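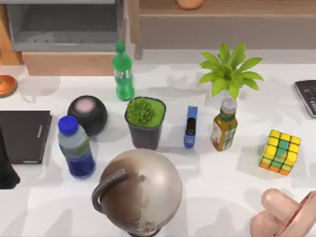 sim_lunch
Posted Friday, 4:10 pm
Topic: Clutter task, which object do we start with?

Our school club is entering the simulation division of the Zidmont challenge this year and we've hit the stage where we have to pick a starting object for the clutter task. The rules say the hand has to pick up a named object from a crowded table and put it down in a clear area without knocking anything else over. We have 22 school days until the first submission. Half of my group wants to start with the puzzle cube, as it has flat sides and there's open table between it and the globe to put it down in. The other half wants the 7UP bottle, which is farther back, behind the speaker, on the grounds that if we can do that one we can do anything. The scene is the stock one from the Sastell pack with our hand model loaded. What did other teams start with?

galang_robotics
Posted Friday, 4:32 pm

Cube. We did it last year and it took us 3 weeks to get a grasp that held, and that was the easy object. If you start with the bottle at the back you'll spend all your time on path planning and never find out whether your fingers work.

One thing to watch is the angle. The cube is turned in relation to the table edge, so if you bring the hand in square you end up pinching two corners and it spins out. Work out the yaw of the cube first and line the fingers up with a pair of opposite faces.

tin_wallaby
Posted Friday, 5:05 pm

I'd go the other way. Everybody does the cube and everybody gets the same marks for it. The judges' sheet for the sim division puts more weight on clearance than on the grasp itself. My team did the tea bottle with the white cap, and the leaves hanging over the top of it meant we had to come in from the side. We learned more from that than from a whole term of cubes.

galang_robotics
Posted Friday, 5:11 pm

How many of your tea bottle runs finished?

tin_wallaby
Posted Friday, 5:20 pm

Out of 42 logged runs, not many. I'm not pretending it was a high success rate. But we could write up why each one failed, and the write-up is marked too.

sim_lunch
Posted Friday, 5:48 pm

Thanks both. The write-up point is a good one, I hadn't thought about it. Do the plants count as obstacles? One of our Year 9s says the leaves have no collision shape and the hand goes straight through them.

parkbench22
Posted Friday, 6:15 pm

Depends on your version of the pack. In the old one the leaves were visual only and the planter had a box around it. In the current one the leaves have a rough collision mesh, bigger than what you see. Turn on the collision overlay and have a look before you plan anything near them. We lost most of a week in March because the hand kept stopping in what looked like clear air beside the leafy plant.

flendasov_user
Posted Friday, 7:02 pm

Which planner are you running? If it's Flendasov, the default safety margin is set for a gripper and it's too fat for a hand with fingers. Ours refused to go anywhere near the cube until we brought it down. The setting is in the scene file and not in the planner menu, so students tend to miss it.

sim_lunch
Posted Friday, 7:30 pm

Yes, Flendasov. We've had it refusing to move and assumed our joint limits were wrong. Will check the scene file when the lab's open again.

galang_robotics
Posted Friday, 7:41 pm

Check both. Joint limits on the thumb were wrong in ours as well, copied from an older hand with the sign flipped. Easy test – send the thumb to its closed position by itself with nothing near it and see which way it goes.

mrs_k_techlab
Posted Friday, 8:26 pm

Teacher here, two teams in this division. I'd be careful about letting the keenest kids pick the object. My seniors went for the globe because it looked impressive and the rest of the club had nothing to do while they argued about friction on a sphere. With the cube I can split the job up. One pair works out the pose, another pair does the approach and somebody else keeps the run log. Everyone gets something on the screen in the first fortnight.

It also resets quickly. The bottles roll when they're dropped and you need to reload the scene each time.

tin_wallaby
Posted Friday, 8:50 pm

You should be reloading the scene each time anyway. If you just put the cube back by hand it's never in quite the same spot and your log isn't comparing like with like.

mrs_k_techlab
Posted Friday, 8:58 pm

For the logged runs, yes. For mucking around at lunch I'm not making them wait for a reload on our machines.

parkbench22
Posted Friday, 9:14 pm

Worth saying that the objects have different masses in the pack and some of them are silly. The water bottle with the blue cap was set as empty in ours, so it flew off when we touched it. The speaker was far too heavy. You're allowed to list the values in your report but you can't change them for a submission. The cube's mass was sensible, which is another point in its favour.

sim_lunch
Posted Friday, 9:40 pm

I think I'm sold on the cube as the first object, with the tea bottle second if we have time. The 7UP group won't be happy – I'll give them the collision overlay job so they can see what's between the hand and their bottle. They might talk themselves out of it.

Last question for tonight. Do you score the put-down as well as the lift? Our log sheet only has a column for whether the object left the table.

galang_robotics
Posted Friday, 9:52 pm

Add columns for it. We had a stack of runs marked as successes where the cube was dropped from height and bounced into something. Ours now has lifted, placed, and touched anything else, plus a comments box that the kids never fill in.

flendasov_user
Posted Friday, 10:05 pm

And write the margin setting on every row. You'll change it halfway through and forget when.

tin_wallaby
Posted Friday, 10:17 pm

Agree with both of those. Still think you should do the tea bottle first. If you want our side approach as a starting point, send me a message and I'll share the waypoints. They're for the current version of the pack.

sim_lunch
Posted Friday, 10:21 pm

Message sent, thanks.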